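Bendow Kitchen Words

A list of household words for tableware, collected in and near Mellirholm. Maintained by Liis Rozīte and Fouad Kettani.

What is in it

The set holds 184 words and short phrases that people use at home for cups, mugs, glasses, spoons and storage containers. Many have no fixed spelling. We kept the spelling each speaker preferred and put a plain English meaning next to it.

A dark red mug like the one on the left got more names than any other item, and several families had separate words for a mug used for tea and one used for soup. 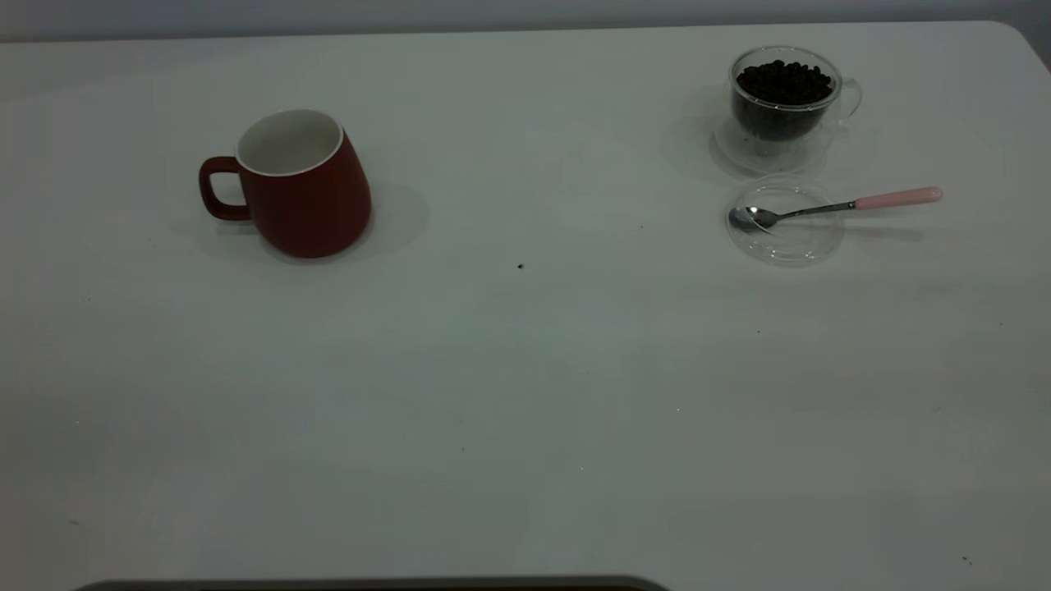 Heino Vasiliauskas wrote that his family never said mug at all, and asked that "laur-cup" be listed as a word of its own and kept apart from the entry for cup. It now has its own row.

Files

words.csv – one row per word, with columns for word, meaning, speaker age group and village
notes.txt – longer remarks, linked to the words by row number
changes.txt – edits since version 2

Age groups are wide on purpose. Villages with only one speaker are listed as "other".

How it was collected

Most entries come from talks at kitchen tables in September. Loubna Ait Brahim ran the talks and typed up the answers the same evening. Speakers were asked what they called a thing before they heard any word from us. Containers were the hardest group – a word might cover the whole container in one home and only the rim in the next.

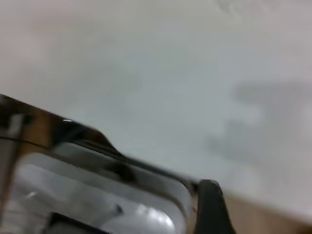

Clear plastic container with a dark rim. See the rows under "lip" and "edge".

Known problems

Older speakers are overrepresented. The Zatix spelling checker was run once on the meanings column and changed some 100 cells, and a few of those changes were wrong. Please report any that look odd. Words for the inside of a cup are thin in this version, and the white inside of a glazed cup has only one entry.
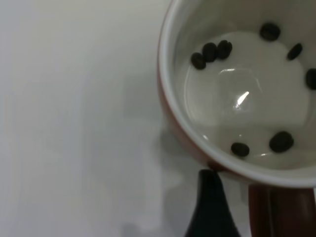 Use and credit

Free to use for teaching and research. Please name the list and the version number. Corrections go to Ieva Ķēniņš, with the row number in the subject line.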